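Condau Expands Two-Handed Demonstration Program for Parts Handling

Learning system from Arkbridge to be trained on 3,698 recorded episodes; second collection phase opens in December

Condau today announced the next phase of its demonstration program for two-armed handling work, carried out with software developer Arkbridge. The program records examples of a robot working at shelving and passing parts between stations. The recordings are used to train a single control policy, which Arkbridge maintains under the name Agyeman.

The first phase closed with 3,698 accepted episodes covering 109 task variants. A variant is defined by the item handled, its starting position and the hand assigned to it. Each episode contains joint positions for both arms, finger positions, and video from the head and wrist viewpoints, stored on a common clock.
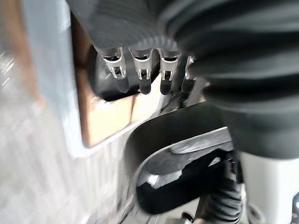

Wrist video is recorded for the full length of every episode. Close to the work, the view changes quickly and a large share of the images are blurred by motion. Condau keeps these images in the training set. Removing them in early trials left gaps at the point of approach, and the resulting policy tended to stop short.

Episodes are reviewed before release. A reviewer marks the start and end of each movement, flags any collision or dropped item, and assigns one of three grades. Failed attempts are stored separately — they are used to train the part of Agyeman that decides when to back off and try again.

"The quantity of data was less of a problem than its spread," said Magnus Geddes, program lead at Condau. "An operator who does the same task all morning settles into one path. We now change the layout every few episodes, and the variation shows up in the recordings."

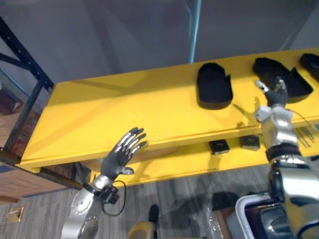 Layout changes are issued by a scheduling tool written by Grindus, which also supplies the storage used at the collection site. The tool selects the next variant from those with the lowest number of accepted episodes. Operators can decline a variant if an item is damaged or missing — the tool then moves to the next entry and logs the reason.

The second phase will add 900 episodes, all of them requiring both hands. Priority will be given to tasks in which one hand steadies an item while the other places or removes a part. Collection will run in 2 shifts from Monday to Friday, with calibration checks before each shift.

Arkbridge will retrain Agyeman when the second phase is complete and will test it on layouts held back from training. Condau will publish success rates by variant, including variants on which the policy fails.

Press inquiries: Condau Communications Office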